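Séance 4 : les oscillateurs, ou pourquoi tout se met à vibrer

Notes de cours rédigées par Sarahí Cárdenas, relues par Emiliano Quintero

On attaque enfin le chapitre que j'attends depuis septembre ! Jusqu'ici, nos masses tombaient, glissaient, s'arrêtaient. Maintenant elles reviennent, et avec une seule équation on va pouvoir parler de suspensions, de sismographes, de cordes de guitare et même de molécules.

Rappel de la loi de Hooke. Un ressort de raideur k, allongé de x par rapport à sa longueur à vide, exerce une force de rappel F = -kx. Le signe moins est toute l'histoire : la force ramène toujours vers l'équilibre. Attention, la loi n'est valable que pour de petites déformations. Au-delà de la limite élastique, le métal garde une déformation permanente (ceux qui ont trop tiré sur le ressort du TP Ponce s'en souviennent).

D'où vient k ? Pour un ressort hélicoïdal en fil rond, on montre que k = G d⁴ / (8 n D³), avec G le module de cisaillement, d le diamètre du fil, D le diamètre moyen des spires et n le nombre de spires actives. Regardez cette puissance quatrième, elle est magnifique : doublez le diamètre du fil et la raideur est multipliée par seize ! Et quand on étire le ressort, le fil travaille surtout en torsion, ce qui surprend tout le monde la première fois.
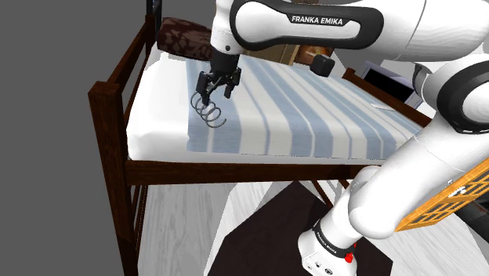 Fig. 1. Ressort hélicoïdal métallique sous une pince (image de synthèse).

Équation du mouvement. Une masse m accrochée au ressort, sans frottement, obéit à m x'' + k x = 0. On pose ω₀² = k/m et la solution s'écrit x(t) = A cos(ω₀t + φ). La période vaut T = 2π √(m/k). Elle ne dépend pas de l'amplitude : petit ou grand mouvement, même durée (tant que Hooke tient bon). C'est l'isochronisme, et les horlogers en ont fait leur métier.

Application numérique. Avec k = 84 N/m et m = 154 g, on trouve ω₀ ≈ 23,4 rad/s, donc T ≈ 0,27 s. Pensez à convertir les grammes en kilogrammes, l'oubli coûte un facteur √1000 sur la période !

Avec frottement. On ajoute un terme visqueux : m x'' + c x' + k x = 0. Trois régimes selon la valeur de c : pseudo-périodique si c² < 4mk, critique si c² = 4mk, apériodique au-delà. Un bon amortisseur de voiture se place un peu sous le critique, pour un retour rapide sans trop de rebonds.

À préparer pour la prochaine fois : exercices 2 et 5 du polycopié Bavier, puis le calcul de c critique avec les valeurs ci-dessus. Pour les curieux, lisez la page 53 sur les ressorts en série et en parallèle, la comparaison avec les condensateurs y est superbe.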